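Bulcombe camp workshop, notebook
February 2020

Water first. The storage tank behind the wash block lost level again overnight with every tap shut. Tùng and I closed the valve to the lower pitches and left the upper line open, then read the float gauge at breakfast and at noon. The drop stopped. So the leak is on the lower line, between the valve box and the last standpipe. Dug at the first joint and found it sound. Will dig at the second on Monday if the ground allows.

The tank holds 3,000 liters and we fill it from the borehole every other day in the quiet season. That won't do once the school groups come.

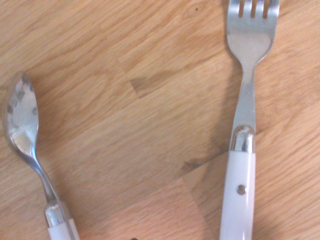
Notebook 4, page 19

Platform on the ridge: two deck boards have gone soft at the uphill end where leaves collect. Pulled one up. The joist under it is fine, just stained. I have cut replacements from the stack left over from October and put a first coat of oil on them. Second coat tomorrow. The ladder bolts were finger-loose on the left side, so I have swapped the plain washers for spring washers and marked the nuts with paint. Please look at the paint marks when you go up and write here if they have moved.

Mỹ Dương asks that we stop sending guests up there after dark until the handrail is finished. Agreed. Sign is on the gate.

Self-catering huts: went through the Drurnska hut and the Bretetti hut with the list. Drurnska needs a new gas hose (the date on the old one has passed) and the door drags. Planed the bottom edge and it closes now. Bretetti has a slow drain and a shutter hook missing. Inventory sheets for both are redone, in the blue folder. 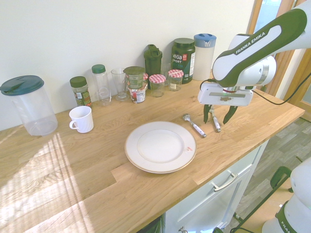 Kitchen counter, self-catering.

Fuel: the generator ran for nearly 100 hours since the last oil change, so it is due. I have oil but no filter. Montserrat Huerta will bring one up with the next supply run. Until then run it evenings only, and not for the laundry.

Mouse droppings in the linen store again. Stuffed the gap around the pipe with steel wool and set traps along the back wall. Whoever opens up in the morning, check them before breakfast.

Left to do on the lower pitches: rake the fire rings, reset the number post that leans, cut back the thorn on the path to the toilets. I would like to leave the thorn until the leak is found so we aren't dragging branches over an open trench. 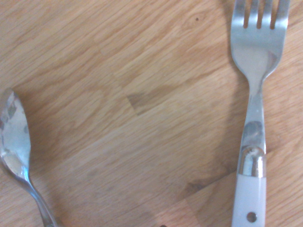

Lieselotte Mühlbauer: Don't bother with the second joint. When we laid that line we ran short of pipe and put a coupling in just past the big fig, about knee deep. It isn't on the drawing. I would dig there first. Also the trench can't stay open over a weekend with the warthogs about, so have boards ready.

Noted. Moved the marker peg to the fig and carried the old deck boards down to use as covers. Tín Lại has the long spade, need it back by Monday.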